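Fluteddale paper-handling bench moves to Trerside

May 12, 2018 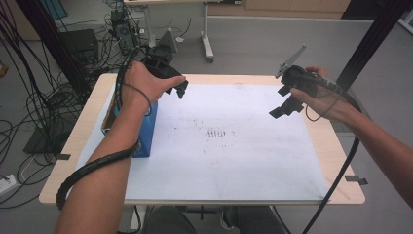

The tabletop paper-handling work run by Killov will move from its Fluteddale shop to a larger room in Trerside, the company said. The bench has been in use since March and handles tasks done on a single covered sheet, such as marking, wiping and placing small cartons.

The setup is plain. A light wooden table is covered with one large sheet of white paper, held down with short strips of black tape. A blue cardboard box stands on the sheet at the left side. The operator sits close to the table and works with a gripper in each hand. The cables run off the sides of the table toward the floor, leaving the middle of the sheet clear.

Chang-ho Geum, who manages the bench, said the paper was chosen over a fixed mat after trials with both. Marks and smudges stay visible on white stock, and a used sheet can be changed in 5 minutes.

"We tried a coated mat first," Geum said. "It slid under the carton and it was slow to clean. Paper costs less and lies flat once the tape is down."

Sheets are kept on the table until the marks interfere with the next task. The shop has logged 2762 completed tasks on the current table. Tape is checked at the start of each shift, and a strip that has lifted is replaced before work begins.

The Trerside room has space for nine tables of the same type. Flooring and power outlets are in place. Killov will keep the seated layout and the present table height, with the support bar left where it is. Geum said operators had asked for more knee room, and a revised bar position will be tested on one table after the move.

Work at Fluteddale will stop for 30 days during the transfer. Paper stock and unused cartons will go first, followed by the tables.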